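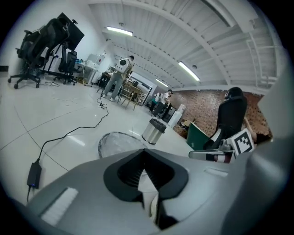

Plomenton Touch Football League: Frequently Asked Questions

Last updated 8 May 2019

Who can play in the league?
Everybody who is 16 years or older on the first day of the season. You do not need to have experience. We have three grades (open, mixed and over-35s), and new players are usually placed in the mixed grade first. If you think you are in the wrong grade, please write to us before round three, after that the teams are fixed.

How long is the season?
The regular season has 13 rounds, then semifinals and a final. It finishes in November. There are no games on public holidays.

How many players does a team need?
A team has six players on the field and can register up to 14 names. With four players you can still start the game. With three players or fewer it is a forfeit, and the other team receives the points.

What does it cost?
The team fee is 1090 dollars for the whole season. It includes the referees, the field and the lights. Shirts are not included. A single player who joins through the free player list pays 44 dollars to the league, and this money is taken off the fee of the team which receives him or her.

Can we pay in two parts?
Yes. The first half is due with the registration form and the second half before round five. Teams that did not pay the second half keep their place in the draw, but they can not earn points until it is paid.

I do not have a team. Can I still play?
Yes, please ask to be put on the free player list. Last season Fladow and Tamura both took most of their players from this list, and Tamura reached the semifinal in the mixed grade.

What happens when it rains?
The decision is made by 4 pm and is written on the home page. If the field is closed, the game counts as a draw and each team gets two points. We do not replay games, except semifinals and the final.

Why did Ekance have two byes last season?
One team left the open grade after round six, so the number of teams became odd. The draw was already printed and Ekance had the bad luck. We now make a new draw when this happens in the first half of the season.

Can I wear studs?
Molded studs are allowed. Metal studs and screw-in studs are not. The referee checks the shoes before the start.

How can I complain about a referee decision?
The result of a game can not be changed after both captains signed the card. For other matters the captain may write to the competition secretary, Sekar Sitompul, within two days. Please give the round, the field number and the time of the game.

Is there parking?
There is free parking behind the north field. Please do not park on the grass next to the gate, the ambulance must be able to enter.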